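Life Writing and Family History
Handout 4: The relative who lived with us

Many families had, for some years, one more adult in the house: an unmarried aunt, a cousin who looked for work, a grandfather after he became a widower. In family memoirs these persons often get one paragraph. This week we try to give them more.

Reading before class: the two chapters from the Plenden packet. The first is the Kowalchuk memoir, pages on the boarding house. The second is the short text "Tastetti Street, Upstairs." Please read the second one twice. It is only 771 words, and the writer hides a lot in it.

1. What the census gives us

A census line tells the name, the age, the relation to the head of the household, and sometimes the occupation. In the Kowalchuk chapter the town of Huveo has 3,526 inhabitants, and 162 of them are written down as "boarder" or "lodger." The author found later that many of these boarders were in fact relatives. The clerk wrote the word which he heard at the door. So be careful with the word "boarder" in your own documents. Compare the family name of the boarder with the maiden name of the wife.

2. What the household remembers

Children remember the extra relative by small things: who paid for shoes, who slept near the stove, who brought something sweet home on payday. Ask about food and about feast days. These questions open more doors than "What kind of person was she?", to which most people answer "She was nice." 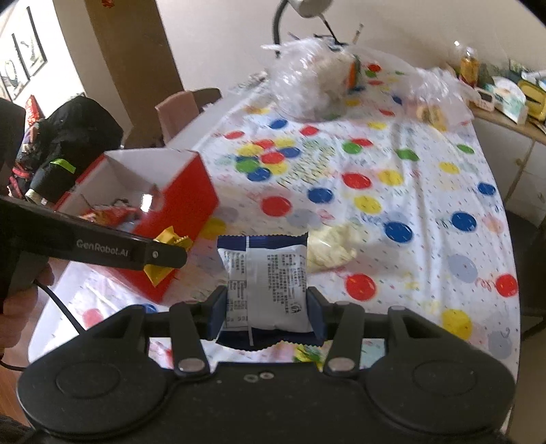 Snack packet and a small candy wrapper.

Good questions for the interview:
Where did she keep her clothes?
Which chair was hers at the table?
Did she pay rent, and to whom did she give it?
Who visited her, and on which day?
What did the children call her when she was not in the room?

Let the person finish. If there is silence, count slowly to five before you speak again. I know this is difficult, and it was difficult for me also.

3. The problem of the kitchen scene

Students like to write one big scene at the kitchen table, with everybody present on a Sunday. It is a useful scene, but it easily becomes the same scene in every memoir. In "Tastetti Street, Upstairs" the writer puts the aunt on the staircase, between two floors, with her coat on.

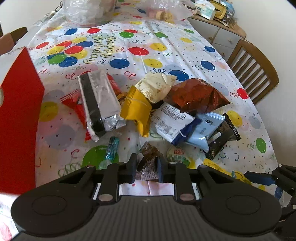 We hear the family only through the door. Look at how the verbs change there from "used to" to the simple past. "She used to come up at six" is habit. "She came up and did not take off her coat" is one evening, and from this sentence the story begins. Mark this place in your copy.

4. Exercise for next week

Write one page, 30 lines at most, on a relative or other adult who lived in your house or in the house of your parents. Begin with habit and move once to a single day. Do not explain why the person left. Bring two printed copies, one for your partner and one for me.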